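Learning from the pause: a morning with So-yul Song

So-yul Song pours the tea before she will talk about robots, and she talks about them the way some people talk about their gardens. Her project at Rilden, called Riltus, began with a simple annoyance (her word!) over how much teaching data gets thrown away.

"We used to cut out every hesitation," she says. "A person guiding the arm stops and thinks, and we'd snip that bit. Then Ovidiu asked what would happen if we left it in."

They recorded 374 demonstrations with bags and straps, keeping the pauses in 30 of them to begin with, and she still smiles when she remembers reading the first results with Ovidiu Voicu. The arm had become more careful about closing its fingers on a strap, and it dropped fewer of them.

"Cloth is lovely and awful," she adds. "A box stays a box, but a bag changes its mind when you take hold of the handle."
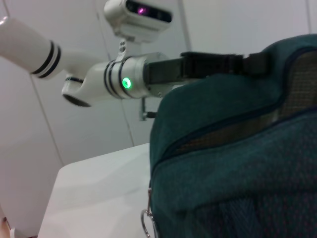
What comes next

Song would like to try 32 new bags by March, with softer handles, and Bok-nam Yoon is already sewing a few of them.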